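Dromeo – data collectors wanted, Grukstead site

Posted November 22, 2023

We need more people for the manipulation data team, and we need them soon. Paid, part time, hand-held gripper work at a table. You do everyday jobs with a gripper in each hand, the camera on the gripper records it, the recordings go to the learning group. They train the arm policies on it. That's the job.

Current block is called Siltitz. Household electrical stuff – power strips, plugs, switches, cords. Target is 3000 accepted episodes by May. We have 738. So yes, in a hurry.

What you'd do in a shift:

Set the object down per the start card (position and angle change every time, please do not get creative)
Start recording, do the task, stop recording
Tag it good / bad / unsure
Reset and go again

Tasks right now are pressing single switches on a strip, putting a plug in and pulling it out, moving a strip by the body and not the cord, laying a cord straight. Nothing is connected to power, ever. 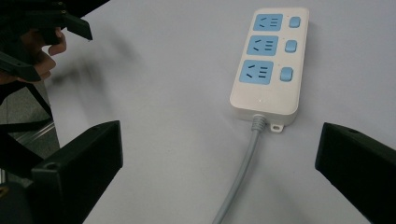 Two-handed episodes are the ones we are shortest on. One hand steadies, the other one does the pressing or the plugging. It's harder than it sounds for the first hour or so and then your wrists figure it out. Slow and smooth beats fast. Failed tries are fine, tag them bad and keep them, the learning group wants some of those too. What they can't use is a good episode with a wrong tag.

Who we're looking for:

18 or over, OK to work in Grukstead on site (no remote, sorry, the grippers stay here)
Both hands free of injury, comfortable standing or on a high stool
Patient. Same task many times in a row
Left-handed people very welcome, we have almost none
No robotics background needed. No coding

Nice to have: you've done lab work, assembly, sewing, repair, anything where you had to be careful with small parts. Not required.

Shifts are morning or afternoon, with breaks. Minimum 2 shifts a week, more if you want them. Paid by the hour, not by the episode, so no reason to rush. Training shift is paid at the same rate. Rate is in the contract sheet, ask and we'll send it before you come in.

We have 7 places. Ivars Raudsepp runs the floor and will do your training. Tõnu Toom checks episodes and will send some back to you, don't take it personaly, he sends mine back too.

About recording – the cameras point at the table but your hands will be in it, sometimes a sleeve. No audio. Take off rings and watches before you start. You sign a consent form on day one, read it first.

To apply: short email to Fabian Sutter at the Dromeo office. Say which shifts you can do, which hand you write with, and when you can start. CV optional. We read them as they come in and will stop when the places are full.

If you worked on the Mägi block with us before, you dont need to apply again, just tell Fabian you're in.

Zane Lepik
Data collection, Dromeo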